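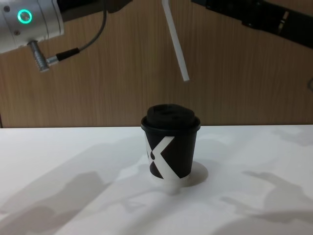

Teaching corner – the straw and the cup

In February our group at Closirska began a new task for the two-arm station. We call it Cemel, and it is a small job: a straw must go into the lid of a takeaway coffee cup. We teach it by remote control. The operator sits at the Marchal desk, moves two handles, and the arms follow the hands.

Until now we have kept 346 demonstrations. One good try takes 25 seconds, but a new operator needs much more, and in the first 20 tries most people push too hard.

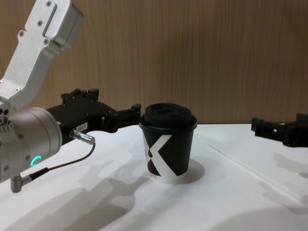
The main difficulty is to come near the cup slowly. A paper cup is light and it moves easily when a finger touches it from the side. We ask every operator to stop before contact, look one more time, and only then continue. The stop is recorded too, and we want to keep it in the data. 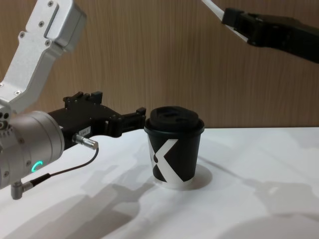 Left gripper beside the cup, at the height of the lid.

For the straw, please hold it with the left gripper and keep the right one open near the cup. Do not correct the angle with big movements. If the straw misses the opening, go up a little and try again – such recordings are also useful, so mark them "retry" and do not delete them.

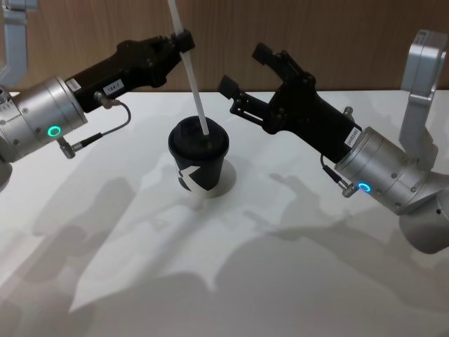 The straw in the lid, left gripper closed, right gripper open.

We still have 7 places for new operators in the evening group. Experience with robots is not necessary, only patience. Please write your name on the Gretetis list next to the door of the lab.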